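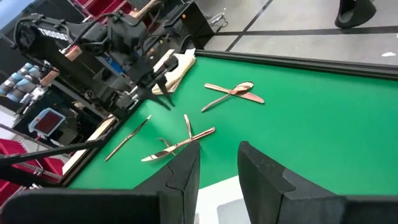 Someone upstairs at Kikus wants to know, before anyone touches anything, whether we have tried turning it off and on again. Also whether the gripper lets go at the same point in the move every time, and whether the other arm does it too.

Yes, repeatedly. No, it doesn't. And no, only the near one.

Ticket 209, shared workshop, robot table
Project: Viltis (two arms, one table, cutlery sorting)
Status: open, then closed, then open, now see bottom
Priority: low (set by the system, over our objections)

Summary
The near arm reaches down to the green table, closes on a utensil, lifts it, and somewhere on the way to the drop point opens its fingers. There is no error message. The log says the item was delivered. The fork has been marked as delivered more often than any other fork in the building and has yet to arrive.

Setup
Both arms run from the Viltis control box, the gray one we built ourselves, so please don't send this to anybody's warranty department. Power is the Ekberg supply from the donation shelf. The motion script is the Hattori branch, running at 60 updates a second. Utensils are the copper-colored set: knives, forks, spoons, no order to them. Overlaps are allowed and encouraged, since real drawers look like that.

Thursday, 6:10 pm
Restarted everything in the order taped to the box. Ran a single knife lying by itself. Picked up, carried, placed. Ran it again, same result. Declared victory in the group chat, which was a mistake.

6:25 pm
Spoon crossed over a knife. Fingers closed on the spoon handle, lifted, opened halfway across. Spoon landed back on the knife at nearly the angle it started from, so at least the test is repeatable.

6:40 pm
Upstairs suggests the finish is too shiny and the camera is losing the handle in the glare. Reasonable idea. Switched off the lamp over the table and ran it under the room lights. Dropped the fork. Switched the lamp back on. Dropped the fork.

7:05 pm
Turned the camera out of the loop completely and fed the script fixed positions. The arm now had no opinion about what it was holding and dropped it anyway. That rules out glare, and it also rules out the part of the code I had been looking forward to blaming.

7:20 pm
Rubber tape on the inner faces of the fingers, in case the handles were slipping. They weren't. With tape on, the fingers still opened, visibly and on purpose, like someone letting go of a shopping bag. Tape removed. Residue remains. Sorry.

7:45 pm
Swapped the two arms' data cables at the box. If the fault followed the cable, we'd have a bad cable. It stayed with the near arm. Swapped back, and then spent a while working out why left was right, because I had swapped them back wrong.

8:15 pm
Comment added by upstairs: is anything else commanding the gripper?

I typed a slightly sharp answer to this and did not send it, which turned out to be wise. The Hattori branch has an idle timer. If the gripper hasn't received a new command in 5 seconds, it assumes the job is finished and opens to its rest position. Holding still doesn't count as a command. A short carry finishes before the timer does. A carry that goes the long way over a pile of other utensils doesn't.

8:30 pm
Changed the script to resend the grip command on every update while something is held. Ran 14 picks with overlapping pieces, no drops. One knife went to the spoon side, but it was carried there with great confidence, and sorting errors belong in a different ticket.

Fix
Set hold_resend to true in the Viltis config. Leave the idle timer as it is; the far arm uses it when it parks, and changing it there makes the arm sit with its jaws clenched until somebody pulls the plug.

Still open
The log writes "delivered" when the move ends, whether or not there is anything between the fingers. Until that changes, go by the table and ignore the log. I'll add a check on finger width next time I'm in. The thinnest handles may be hard to tell from a closed gripper, so if anyone has a better idea, put it here.

Please also leave the Ekberg supply plugged in where it is. It had nothing to do with any of this, but the switch is loose and I don't want a second ticket tonight.

Upstairs has moved the priority from low to resolved. I've moved it back to low.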